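I have moved apartments 12 times, and every single time I've found the same shoebox at the back of the bathroom closet. You know the one. Cough syrup from two winters ago, a tube of something for mosquito bites, half a roll of gauze, and a bottle of drops I was sure I'd need again someday.

So when my neighbor Matilde Mendes told me she was spending a morning clearing out hers, I invited myself over (with coffee, I'm not a monster). Matilde worked behind a pharmacy counter in Akbridge for 33 years and she has opinions. Strong ones! The bathroom, she says, is the worst room in the house for medicine – all that steam. She keeps hers in a hall cupboard, on a shelf too high for the grandkids, and she goes through it every February.
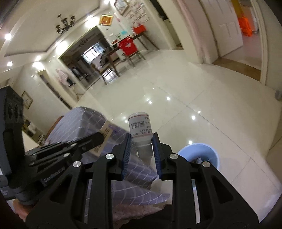
A small plastic bottle, upside down, with what look like dates printed on the label.

Her method is simple. Everything comes out onto the kitchen table, and you read every label with your glasses on. Anything past its date goes in a paper bag for the pharmacy take-back bin. Anything you can't identify goes in too, even if it looks perfectly nice. And if you opened eye drops and can't remember when, out they go.

I went home and did mine that same afternoon. I kept 3 things. The rest filled a grocery bag, including a foot cream I'd apparently carried through four leases and one marriage. My husband wanted to rescue the lozenges and we had a short, frank talk about it.

Matilde came by later to inspect. She approved of the new shelf, then opened my spice drawer and sighed.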